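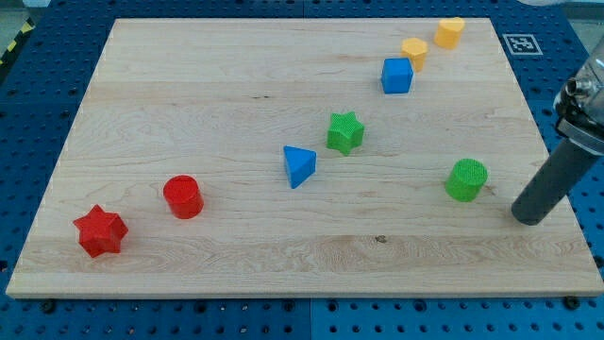 The second phase of the Stumari hearing screening project started in May, and with this report I inform the Woritz Fund about what we have done with the grant. We screen children before they enter school, first in Pagano and then in the villages near it. A child of five gets tired of a hearing test very fast, so our testers make it a game: the child waits for the tone and then puts a shape on the board. The red star is the piece most children want to take first. With this method we finished over 800 screenings.

Of these children, 6 were sent to the hospital for a full examination. For 2 of them the parents had already noticed something at home, mostly that the television was too loud. The others came as a surprise to the families. I cannot yet report the final diagnosis, as the hospital letters are still missing.

The delay which I mentioned in my last letter is solved. Brenex repaired the audiometer and did the calibration again, but we lost the planned visits to the mountain schools. We would like to move these to spring, without additional cost. The remaining budget is enough for 400 screenings, travel included.

One request: the consent form must be printed also in larger letters, for grandparents who sign it. Please confirm if we may use the printing line for this.

Debora Valentini, Jan 24, 2026

Filed under: Child Health, Grant Updates
3 min read

Comments

marisol_k: Will the mountain schools get the dates before the spring break? Our teachers are asking.

Theo: My daughter did this test and asked to do it again. Thank you to the team.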